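Fliveck Bathroom Set – data card

Fliveck holds 825 simulated episodes of a single arm working near a toilet tank with small household objects on it. We built it to test Dedon, our method for relabeling failed grasps with the goal they came closest to. Each episode stores joint positions, the gripper opening and two rendered views.

The wrist view is the one Dedon reads first.

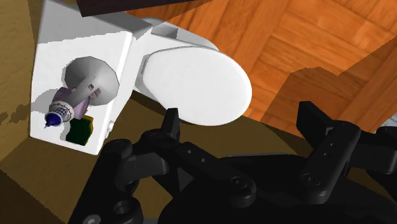 Tươi Tôn asked whether the wrist view alone would be enough, and wrote that in the February runs the policy kept losing its target once the fingers got close.

We kept both views for that reason. With the wrist view only, success on held-out layouts was 57 percent. Scores are averaged over 5 seeds.

The room view is fixed for a whole episode – lighting and object placement change between episodes.
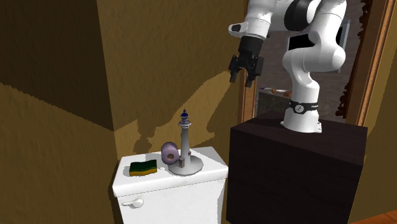

Known gaps: contact friction is the same for every object, and there are no human demonstrations. Send label errors to Hường Đào.

Last updated 28 Jul 2024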